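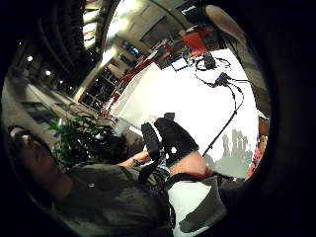
May 13, 2021

Glove logging, Tillora build. Big step today! The long cable run finally gave clean readings at 433 samples a session, and Rin Arai's new strap pattern keeps the sensors from sliding up the wrist (mine always did, small hands).

Index finger still reads high. Rest value was 254 in February and now it sits at 1,113, so I suspect the solder joint at the knuckle. Reflow that first, then redo the zero.

Natanael wants to drive the Peixoto arm straight from the glove by next session. I'd love that too, but the smoothing needs work: at a window of 51 the motion looks gorgeous and lags like mad. Try half that.

To do: shorter cable for bench tests, label both ends, copy the logs to the shared drive before anyone wipes the laptop again.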